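How to Roast Carrots Without Believing Everything You Read

14 Shares

I have read a lot of carrot recipes. Most promise deep caramelization in twenty minutes at a moderate oven, and I'd like to meet the carrot that did that. Mine came out steamed, pale at the edges and hard in the fat part. So I spent most of April making them over and over, changing one thing at a time, and what follows is what survived.

The first casualty was the crowded pan. A recipe I'd used for years (clipped from my neighbor Marlene Weidemann, who swears by it) says to pile two pounds on one sheet and "toss occasionally." You can toss all you like. Two pounds on one sheet is a steam bath. Use two sheets or make less.

What you need

2 pounds medium carrots, the thinner the better
3 tablespoons neutral oil or olive oil
1 teaspoon kosher salt
Black pepper
1 teaspoon honey, if you must
A squeeze of lemon
Chopped parsley or dill

I don't buy the bags of "baby" carrots for this. They are regular carrots shaved down to a nub, they hold a lot of surface water, and they shrivel before they brown. If they're all you have, dry them in a towel for longer than seems reasonable.

Step 1. Put both empty sheet pans in the oven and heat it to 450 degrees. Yes, empty. I doubted this one too. I ran it both ways with the same bunch, and the hot pan gave me color on the underside that the cold pan never caught up to. It's the one trick from the internet I'll vouch for.

Step 2. Scrub the carrots. Peeling is optional and I've mostly stopped. People will tell you the skin is bitter. Sumathi Suvarna and I tried peeled and unpeeled side by side at her kitchen table, with our eyes shut, and both of us guessed wrong. Old storage carrots with rough, dark skin are another matter. Peel those.

Step 3. Cut them lengthwise into halves, and quarter the thick ends. Those pretty diagonal coins cook fine but they flip badly and you lose half of them to the oven floor. Long pieces with a flat side sit still and brown.

Step 4. Dry them, then toss in a bowl with the oil, salt and pepper. Do it in the bowl. Drizzling on the pan leaves puddles in one corner and bare carrots in the other. Leave the honey out for now, whatever the glossy version says. Honey at this heat is burnt in ten minutes.

Step 5. Pull out the hot pans carefully, lay the carrots cut side down with a little space between them, and get them back in. Leave them alone for 15 minutes. Then flip and give them another 8 to 12. Trust a knife over the timer. It should slide into the thickest piece with a bit of resistance.

Step 6. Honey, if using, goes on now, with the lemon. Herbs go on at the table.

Things I tried that made no difference

Soaking the carrots in cold water. Adding a pinch of baking soda (worse, if anything, with a soapy edge). Parchment made cleanup easier and the browning weaker, so pick your side. Convection helped a little, but my oven's fan is loud enough that I resent it.

Fancy salt is wasted before roasting. Put it on after, where you can taste it.

About that spice blend

Attila Győri wrote in to say the whole thing is pointless without cumin and coriander. I like cumin. I don't like needing it. If a roasted carrot only tastes good under a tablespoon of spice, something went wrong in the oven. Get the plain ones right, then add half a teaspoon of whatever you please.

Leftovers

They keep in the fridge for three days. Don't bother trying to crisp them again in the microwave. Chop them cold into a grain salad, or warm them in a skillet with butter. I've seen claims that they freeze beautifully. I froze a batch and got orange sponge.

Next on my list is the parsnip, which every recipe tells me to treat exactly like a carrot. I have my doubts, and the first tray is going in tonight at 425.

2 Comments 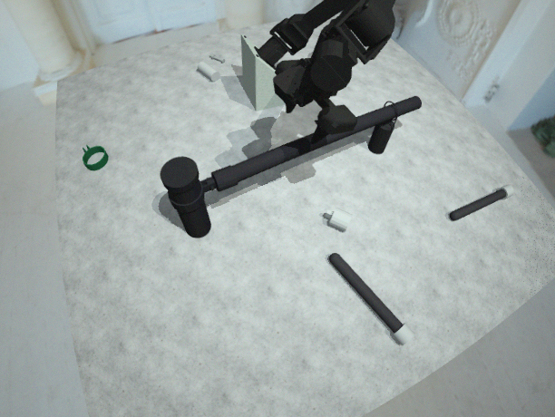 Parsnips have that woody core, for a start, and I suspect it wants cutting out before the oven gets anywhere near it.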